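Clillis kitchen cell - fingers land short on tall stuff, fine on low stuff

reet_r
December 15, 2025

Setting up the Clillis counter cell in sim before we touch the real arm again. Foter for the scene, Cemeck two-finger gripper on the wrist. Low objects ok. Spoon ok, bread ok. Anything tall and the fingers stop high and sort of off to one side. Paper towel roll is the worst. Tool offset is straight off the drawing, checked it twice. What am I missing

hkettani
which frame is the offset in? the Cemeck drawing measures from the adapter plate, Foter wants it from the wrist flange. everybody hits this once

reet_r
flange. I think. adapter is a separate body in my model so maybe its getting added again

m_chraibi
If it was counted double the low ones would be off too. Same offset whatever you reach for. I'd look at joint 7 zero before anything else.

hkettani
not if her low grasps stop on contact and the tall ones stop on position. then the low ones just hide it

m_chraibi
Sideways though? A doubled plate doesn't push you sideways. Zero on 7 does, if the tool has any lean in it.

hkettani
ok fair on the sideways part. still two problems imo

RSurdu
Had this on the Lahlou line, February. Was neither. Someone reloaded an old config and the arm base height went back to default. Check your base against the counter top, not the floor - ours was floor and the counter got swapped for a thicker one after. Took us way too long

reet_r
Relu base is fine, did that first. Measured to the marble.

Hanane yes low ones stop on contact. ugh

RSurdu
then ignore me. but write the base height down somewhere that isnt the config

lahcen_ab
Before you edit anything, dump the config. Then:

- park the arm, clear the tool
- jog the bare flange to a known point, note the error
- tool back on, same point, note it again
- bare flange is off = joint zero. only the tool is off = offset

Don't change both at once. Also what build? 3465 had a bug where the tool rotation got dropped on reload. If you're on it, reload and look whether the rotation goes back to 0.

m_chraibi
This. Better test than my guess.

reet_r
build 3465. of course

Ran it. Bare flange dead on, sorry Mostafa. With the tool its off in height AND twisted. So adapter was in there twice (Hanane) and rotation was gone (Lahcen). Took the adapter out of the offset, re-entered rotation by hand, saved as a new tool instead of overwriting. Reloaded 2 times, holds.

hkettani
told you two problems :)

m_chraibi
I'd still redo the zeros when you go to the real arm. Sim zeros are perfect by definition, yours won't be.

reet_r
yeah thats on the list, ticket 461

lahcen_ab
Put the props back and post the approach over the roll? Want to see the wrist angle. Full counter please, not a bare one - if the path is tight next to the soap bottle I'd rather know now.

reet_r
ok counter loaded, new tool selected, going in from above on the roll

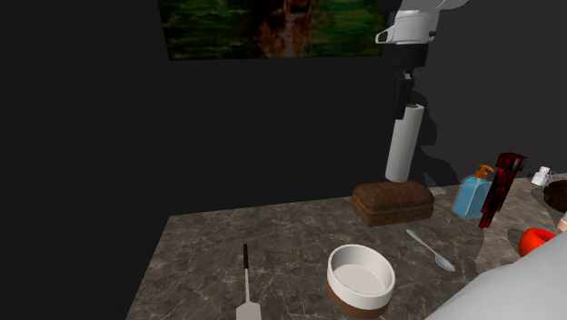 Filed under: Simulation > Tool setup

lahcen_ab
Good, coming down from above is what I'd want. Keep the slow speed on this one til you've closed on it a few times. And log the tool number with the scene, or the next person loads the old one.

hkettani
can you do a side view too? hard to judge finger depth on the roll from this angle. bread is pretty close in front of it, I'd move that back for the first real run

m_chraibi
Leave the bread. If it only works with the bread moved it doesn't work.

reet_r
leaving the bread for now. side view tmrw, need the machine for somthing else tonight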